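The Skalska Trial

Azadeh Zamani had been told the new gripper would sell itself. She had been told the same about the Sakai, which now held a door open at Rivwood.

"Run three of the simulations and sign," said the man from Stidus, on the phone. "The Skalska scored higher on everything."

"On whose cups?"

He didn't seem to have that written down.

She made tea and ran 50. Both grippers went on the same make-believe arm, with the same controller and the same wrist camera, and both got the upright cup without fuss. She had expected that. A pair of salad tongs would have got the upright cup. So she tipped it over and started again, with the Skalska first, and turned the brochure face down so she wouldn't have to look at the word "effortless".

By four o'clock she had reached run 23 and the tea had a skin on it. She stopped the clock and leaned in to the wrist view. 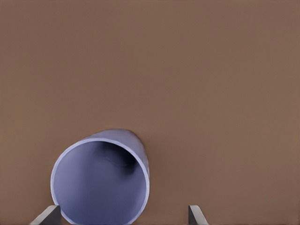
"Well, go on then," she said, and let it run.

The fingers shut. The log added a line, number 3184, and the line said GRASP OK. Azadeh read it twice. Then she opened the settings to see what Stidus thought OK meant, and found that it meant the fingers had stopped moving.

She rang him back.

"Does it have to be holding anything?" she asked.

"Sorry?"

"To score. Does there have to be a cup in it?"

She could hear him typing. She put the kettle on again, pulled the Sakai file up beside the other one and set the cup back on its side.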